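10/4/22 – network bench, VLAN split + AP move

Picking up from Friday's mess. Goal today: get guest traffic off the same subnet as the test rigs, and find out why the far end of the floor keeps dropping calls. Maite Barrios on the switch, me on the access points, Begoña Vidal in and out.

Switch config first. Old Deltex 24 port still holding the September config, saved under a filename that told us nothing. Renamed, backed up to the share. New layout:

VLAN 18 – bench and rigs
VLAN 34 – guest
VLAN 1 – leave alone for now, management still sits on it (yes I know)

Maite tagged both on the uplink. Guest came up right away, bench didn't. Half an hour lost. Cause: port 7 still set as access, not trunk, so the AP hanging off it never saw the tag. Changed, saved, rebooted the AP, addresses handed out fine. Write the port roles on the sheet by the rack!! Same mistake as last time.

DHCP: bench scope was still giving out the old gateway. Fixed. Lease time dropped to 2000 seconds while we're moving stuff, put it back up after. Inmaculada's laptop hung on to its old adress until she toggled the wifi.

Call drops. Walked the floor with the laptop running a ping to the gateway. Fine at the bench, fine in the hallway, bad past the kitchenette. Signal falls off a cliff there on 5 GHz, 2.4 hangs on but it's slow. My money is on the fridge and all the metal shelving behind that wall, but haven't proved it. Phones stick to the far AP way too long instead of roaming, so could be that just as much.

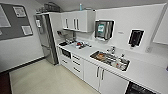
AP move

Took the Heo unit down from above the door and put it on the hallway side, same cable, bit of slack left over. Re-ran the walk: worst spot went from -81 to -67. Good enough for calls. Ping steady at the far desks, 34 ms worst case, one spike when the thing changed channel by itself. Fixed the channel by hand, no more auto.

Transmit power on the 2.4 side turned down to medium. Let the phones choose 5 for once.

Gearóid Brophy says Sirnia support told him the new firmware has better roaming. Not touching firmware on the same day as the VLANs. Seperate job, seperate day.

Still open

– guest can still ping the printer, needs a rule
– Burkisard box in the rack, default password?? ask Estíbaliz Paredes
– lease time back to normal
– move management off VLAN 1
– label the new cable run, both ends
– Begoña to try a long video call from the far desks and tell me if it drops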